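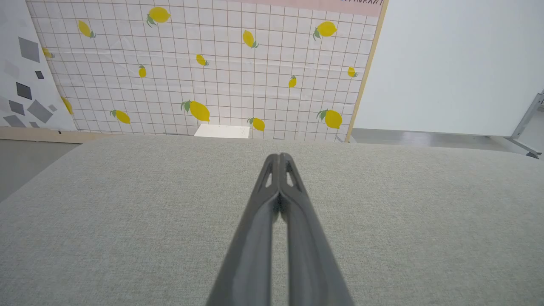
News from the teaching table

Jan 21, 2018 - The first phase of the Siria project is now finished, and I would like to tell the readers of this newsletter what we did and what comes next. Siria is our attempt to let a robot arm learn simple table work from examples. We do not write a program for every movement. A person guides the arm through the task, the computer records it, and later a model is trained on all the recordings together.

We planned 3000 examples for the first phase. We have 2000 that we accept. The difference is mostly my fault, because I wrote the rules for a good example too late, and many early recordings did not follow them. In the old rules it was not said where the gripper must be when the recording begins. One operator started high above the table, another started very low, and a third started wherever the arm had stopped the last time. For a person this makes no difference. The model, however, learned that the first second of a task can be anything, and it behaved in that way. It made small nervous movements before it went to work.

So we have now a start position and everybody uses it. The fingers are nearly closed, the tips are over the cloth, and the table is clear. Only after this is checked on the screen do we bring the objects for the task. The check takes a moment and the operators complained in the first days, but I think they have accepted it.

The second change is about the background. The wrist camera sees much more than the table, and a model can learn to depend on things which have nothing to do with the task. In our old room there was only one plain wall behind the table. When we carried the system to the Auer building for a test, the results fell badly, although the objects and the table were the same. Since then we change what stands behind the table. At present it is the board with the lemons, and next to it the white panel with gray squares and diamonds. Visitors ask if we are opening a kitchen. The lemons will stay until the end of this block, and then another board comes.

For the people who record, here are the rules in short form. They are also on the paper by the door.

Begin from the start position, and wait until the arm is quiet.
Do not touch the cloth during a recording. If it has a fold, stop and make it flat.
Change the backdrop only between blocks, never in the middle of one. One block is 48 examples.
When you make a mistake and correct it, keep the recording and mark it as "corrected". We need these.
When you make a mistake and do not correct it, mark it as "failed". Please do not delete it.

About the last two points there was some discussion. Regula Gasser, who looks after the labels, wanted to keep only the clean examples in the training set. I was of the other opinion. If the arm sees only perfect work, it does not know what to do when an object slips a little to the side. We agreed to train two versions, one with the corrected examples and one without them, and to compare. The failed ones are stored separately and are not used for now.

The recordings are sorted with Plillarex, our own small tool. It had a problem with the time stamps: the picture from the wrist and the position of the fingers were not exactly together, so the gripper closed in the numbers a little before it closed in the video. This was repaired before the last block. The older blocks must be corrected by hand, and Regula has done the greater part already. I thank her very much for this, it is slow work.

In March we go to Climcombe with the whole system and record there in a room with daylight. I expect trouble with shadows and with reflections on the floor, and this is exactly why we go. We need 4 operators for this trip. You do not need experience with robots, but you should have patience and be able to do the same thing many times with the same care. If you want to come, please write your name on the list in the office, and write also which hand you prefer, because the control handle must be mounted for the left or for the right side before we pack.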